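Skip to content
Home Projects Guides Parts Swap About

Teaching two arms to share one cup

Once your pair of arms is bolted down and both grippers answer, the nicest first job I know is the pencil cup. I've set it up at the Wetlow shop more evenings than I care to admit, and it still makes me grin!

Start with the cup by itself, between the arms, on a bare table. Run the homing script, then jog each gripper in by hand (slowly, please) and save a waypoint a little above the rim. Lev Karpenko likes to save a second one higher up, and after a few crushed cups I've come around to his way.

Next, teach the grasp. Hold the pencil for the gripper, close it gently, and stop as soon as it stays put. We use a grip value of 23 in Sirko, but yours will depend on your finger pads, so creep up on it. Then lift, swing over the rim, tilt, and open. Do the whole thing with one arm before you wake up the other, and keep a hand near the stop button the entire time.

If the cup keeps tipping, slow the last move down before you change anything else. 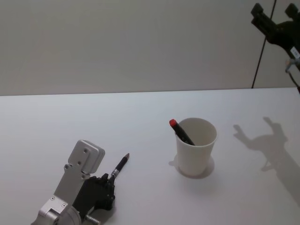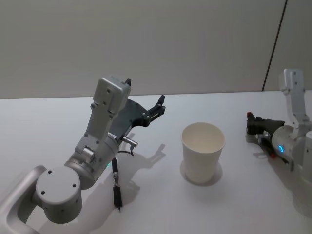 The cup between the two arms, once with a red-capped marker in it and once empty.

We use cookies to remember your settings. Accept | Manage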